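Vinyl tablecloth will not lie flat after folding
Posted in Household, Thursday, September 16, 2021

I bought a wipe-clean tablecloth from Terno for our dining table. It was supplied folded and the creases are still there after 3 weeks. Anything light tips over on the ridges. The label gives a maximum of 40 degrees and says nothing about ironing. Is there a safe way to remove the folds, and does the backing matter?

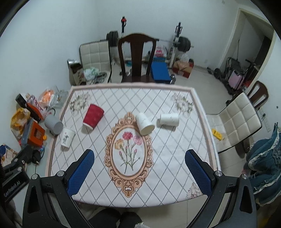 I have tried leaving books on it overnight, without much effect. The table is lacquered, so I would prefer not to put heat through to it.
Sumeya Yilma

The backing matters a good deal. Felt-backed vinyl can be warmed from the reverse side. Take it off the table, lay it face down on a folded towel, and use a hairdryer on the low setting, keeping it moving. Smooth each crease by hand while it is warm, then leave the cloth flat until it has cooled fully. Unbacked PVC softens sooner, so test a corner first.

An iron is a poor choice for either type. Most run far above 40 degrees even on the lowest mark, and the print can lift. 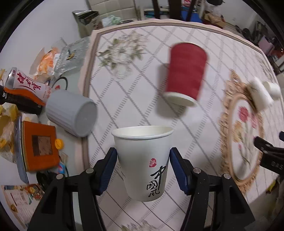
For storage, roll it around a cardboard tube with the printed side outwards. Folding it again will put the creases back in the same lines. If the edges curl, clip-on weights will hold them. I use four on a cloth of 500 grams per square metre and that is enough.
Caroline Laizer

Put it in the sun for an afternoon. Worked on mine, different make though.
Deser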